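Do We Need Another Dashboard? Speaker notes
Zahira Pasaribu, Stakoncombe small business evening, Thu 13 June

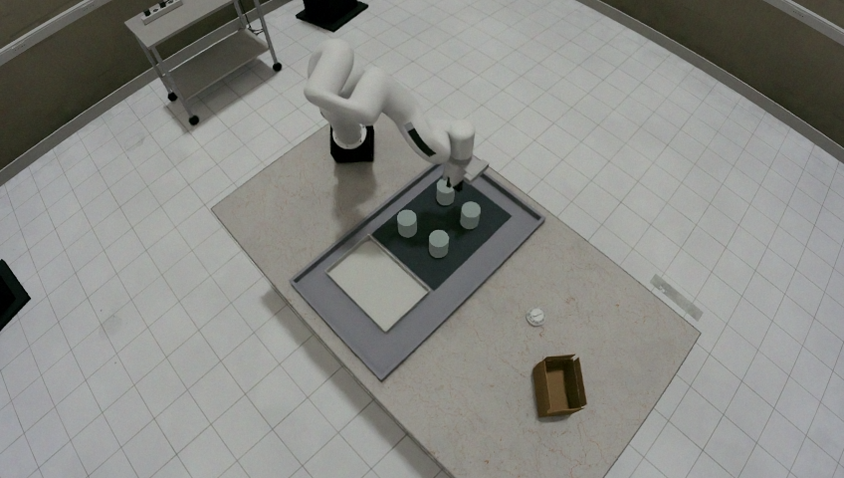
Before I start
Water on the lectern. Check the clicker. Ask for the side lights down but leave the front ones on so I can see who is asleep.
Slot is 30 minutes with questions. If the previous talk runs over, drop the part on color coding and go straight to the bakery.

Opening
Thank the hosts, short.
Ask for hands: who has a dashboard at work? Keep hands up if you looked at it today. Keep them up if you did something different because of it.
Wait. Let them look around at each other. Don't make a joke out of it, some of them paid a lot of money for the thing.
Say what I do: I keep books and do planning for small firms, mostly shops and food businesses. I have set up a fair number of dashboards myself, and I would take down about half of them if the owners let me.
I sell no software. I did once take a referral fee, from Burkix, and I'll come to that.

The claim we keep hearing
Read it out slowly: "See your whole business at a glance."
What would that mean for a hardware store? The owner already sees most of it from behind the counter. She sees who walks out without buying. No chart she has been offered has that in it.
The sellers say owners fly blind. I have met very few who do. I have met plenty who know exactly what's wrong and are hoping a number will tell them otherwise.
Pause here. Somebody usually laughs.

The Burkix story
Tell it straight, no dressing up.
Burkix was a reporting package. I put it into a garden center that wanted weekly margins by department. Setup was quoted at $980 and we paid $2000 by the time the cash registers were talking to it.
It came with 117 charts switched on. I remember the number because I had to turn them off one at a time.
The owner used one chart, sales by day, and she already had that on the register tape.
I took the referral fee and I shouldn't have. Say that plainly and move on. If anyone asks how much, tell them, it's no secret.
Be fair: the staff at Burkix answered the phone. The charts were correct as far as I could tell. My complaint is with what we thought we were buying.

What a number has to do to earn its place
Three questions on the slide, but talk around them, don't read them.
Who looks at it? I want a name. "Management" is no answer in a company of six.
What would they do if it went up, and what if it went down? If both answers are "keep an eye on it," throw it out.
How late is it? A margin figure that shows up five weeks after the month closes is history. Fine for the accountant. Useless for deciding whether to order more compost.
Somebody will say you can't know in advance which numbers will matter. True, a bit. You can keep the raw records without putting them all on a wall.

Color coding (skip if short of time)
Red, amber, green. Who picked the line where green starts? In my experience it was whoever did the setup, on a Friday, and it was never looked at again.
I had a client whose stock level was red for most of a year. He stopped seeing it. Then he had a real shortage and it was the same red.
Don't show the slide with the dials. It got a cheap laugh in May and people remembered the dials and forgot the point.

The Rahman bakery
Slow down, this is the part I want them to take home.
Rahman runs on a sheet of paper taped by the back door. Loaves baked, loaves left at closing, weather. That's the lot.
They cut the Tuesday bake because of that sheet. I checked the books afterward, and waste costs had come down. I can't swear the sheet did it. They changed flour supplier in the same stretch and the school across the road got new lunch hours. Say so. If I'm going to be hard on other people's claims I can't go soft on my own.
What I can say is that the people who bake are the people who write it down, and they argue over it.
Expect: "That won't scale." Answer: it might not. Rahman isn't trying to scale. Ask how many in the room are.

Where I might be wrong
Jamberg is the case against me. Deliveries, several depots, drivers who never meet. Their manager can't see the business from behind a counter because there is no counter. They have a screen with late drops on it and they act on it before lunch.
I went in expecting to hate it. It's a decent screen. Four figures, big type.
So the rule can't be "no dashboards." My guess is that it has to do with distance: the farther you are from the work, the more you need something to stand in for it. It's a guess. I have a handful of clients, and that's no study.
Also, some owners like looking at charts. It calms them down. I used to be snobby about that. If it costs them nothing, fine. It usually costs them something every month.

Something to try
Pick one report you get. Don't open it for 90 days. Keep a note any time you miss it.
Not the tax ones. Not payroll. Repeat that, because last time a man came up to me after and I was worried about him.
If the note is blank at the end, cancel it and see if the seller offers you a discount. They will.

Questions I should be ready for
What about AI summaries of the numbers? Same three questions. A paragraph written by a machine about a chart you didn't need is still about a chart you didn't need. I haven't tested enough of them to say more and won't pretend to.
My bank wants monthly figures. Then send the bank monthly figures. They don't have to be on your wall.
Which package do you recommend? None tonight. Tell me what decision you're stuck on and I'll talk to you by the coffee.
Isn't this just an argument for being disorganized? No. Rahman's sheet gets filled in every day, and I can't say that for most of the software I've set up.

Close
Go back to the hands. Ask again, same wording: who did something different today because of it?
Thank them. Leave the sign-up list on the left table and take the clicker back to the desk.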